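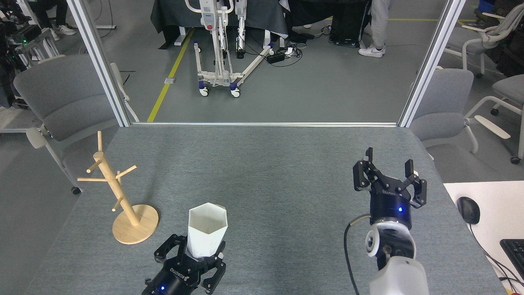 13 October 2019
By Yolotzin Carrillo

Praveck opens public archive of closed consumer complaint forums

Praveck, the consumer information service, has opened a free online archive of discussion boards where members of the public once warned each other about online fraud. The archive holds 618 message boards, all of which had closed or gone offline by the end of May. It can be read by anyone without an account.

The boards cover pyramid selling, fake investment clubs, advance fee letters, bogus ticket shops and paid survey schemes. Many were run by one person from a home computer and went offline when a hosting bill was missed or the owner lost interest. Others were taken down after legal threats from the companies being discussed.

Justinas Kairys, who leads the archive at Praveck, said: "People still search for the names of these schemes. The same operators come back under a new name, often with the same sales text, and the old threads are where you find the earlier version. When a board is suspended, its members have no way of getting at what they wrote."

Work on the archive began with a single board, Varis, whose owner handed over a full copy of its database before closing it. A further 198 boards were given to Praveck in the same way. The rest were rebuilt from saved pages, and in those cases some threads are missing replies or stop part of the way through. Each thread is marked to show whether it is complete.

Private messages, email addresses and telephone numbers have been removed. User names have been kept, but former members can ask for theirs to be replaced with a number. Anyone named in a thread can also ask for it to be reviewed. Praveck aims to answer these requests within 70 days and will hide the thread from public view while it decides — the request form is linked from every page.

The search tool was built by Miretti, a software firm that also looks after Praveck's main website. Readers can search by scheme name, web address or user name, and can limit results to one board. Results are shown in date order, with up to 1000 to a search.

New posts cannot be added. Praveck is not reopening any of the boards and will not give advice on whether a scheme mentioned in the archive is genuine. Readers who think they have lost money to fraud should speak to their bank first and then report it to the police.

Former owners who still hold a copy of a closed board are invited to get in touch, even if the copy is damaged or only covers part of its life. The next group of boards, including the Christodoulou ticket fraud lists, is being checked now and will be added once personal details have been taken out.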